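A **drinks tower** (also called a *beer tower*, *table tower* or *column dispenser*) is a tall, upright container with a tap or spout at the bottom, used for serving cold drinks at the table. It lets guests fill their own glasses without going to the bar. Towers are common in pubs, beer gardens, bowling alleys and canteens, and smaller ones are sold for use at home. They are mostly used for beer, but also for cider, iced tea, squash and cold coffee.

## Parts

The main part is the **tank**, a cylinder that stands upright. It is usually made of clear or tinted plastic, sometimes of glass. Clear tanks show how much is left, while dark ones are chosen mainly for their looks. Many tanks have a separate inner tube that can be filled with crushed ice. The tube keeps the drink cold and the melted water out of it.

Below the tank is the **collar**, a metal or plastic ring that joins the tank to the rest of the stand and covers the seal. The seal is a rubber ring, and it is the part that wears out first.

The **spout** or **tap** is fixed under the collar. On simple towers it is a plastic lever tap. Dearer models have a metal nozzle that points straight down, or a valve opened by a push of the glass.

The **drip tray** stands under the spout. It is most often a shallow stainless-steel dish with a slotted grate, and it catches foam and spills. On some models the tray is set into the base plate, on others it lifts out on its own.

## Sizes

Towers are sold by capacity. The usual range for table use is from 2 to 5 litres. A full tower of the larger size is heavy at the top, and makers advise a broad base and a level table. Anything bigger is normally fixed to a counter.

## Glasses

Any glass that fits between the spout and the tray can be used. Straight tumblers and small beer glasses are the usual choice, as tall stemmed glasses often do not fit. Ribbed tumblers, with upright ridges pressed into the sides, are popular in canteens. They are easy to grip when the outside is damp, and they hide small scratches well. Smooth glasses show the colour of the drink and the height of the foam more clearly.

## Pouring

The glass is held close under the spout. For beer it is tilted at first, so that the drink runs down the side, and brought upright as it fills. A pour from too high up gives a deep head and a half-empty glass. The first glass from a freshly filled tower is often mostly foam, and it is normal to let the tank settle for a few minutes before opening the tap.
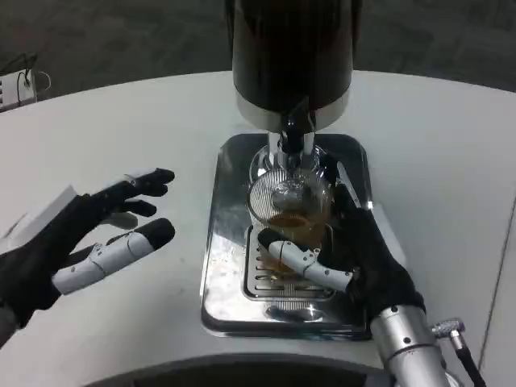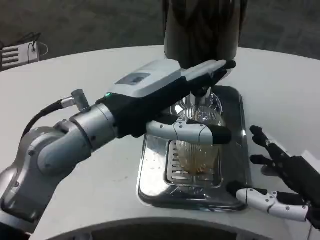
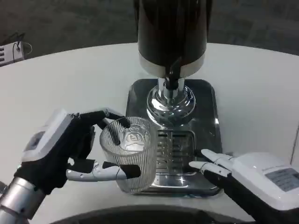

Still drinks are simpler. The glass can stand on the grate while it fills, and there is no need to tilt it. Drinks with pulp or leaves in them should be strained first – bits of fruit lodge in the valve and stop it closing fully, and the tap then drips until it is taken apart.

Beer loses its gas in an open tower faster than in a bottle or a keg. A tower is best emptied within the hour, and it is not meant for storing drinks overnight.

## Cleaning

A tower is rinsed with warm water straight after use and washed with a mild detergent. Boiling water can cloud or crack a plastic tank. The tap should be unscrewed and brushed through, and the rubber ring taken out and dried separately. Steel trays mark easily with dried drops. A wipe with a soft cloth and a little vinegar removes them, but scouring pads leave scratches that do not come out.

Common faults are a leaking collar, a sticking valve and a tank that wobbles on its stand. The first two are nearly always cured by a new seal. A wobble usually means the collar has been screwed on crooked.

## In Plornarville

Table towers came to Plornarville through the catering supplier Michalík, which first hired them out for weddings and works parties. The firm's early stock was plain plastic with lever taps. Its later model, the Amura, had a dark tank and a metal ring, and came with a steel tray as standard. Almost 4000 of them were sold before the tank was redesigned with a wider neck for easier washing.

The Rolidside beer garden was the first in the town to put a tower on every large table. Its manager, Eduard Skála, dropped the practice after one summer and kept them for group bookings only. He gave the amount of flat beer left in the tanks as the reason. Other pubs in the town took a similar line, and towers there are now mostly seen at parties – usually against a deposit, which is returned when the tank comes back uncracked.

## Related equipment

- **Keg tap:** draws beer from a pressurised keg and keeps it fresh for longer.
- **Drinks urn:** a wide, insulated container for hot drinks, with a tap near the bottom.
- **Jug:** still the cheapest way to serve a table, and the easiest to wash.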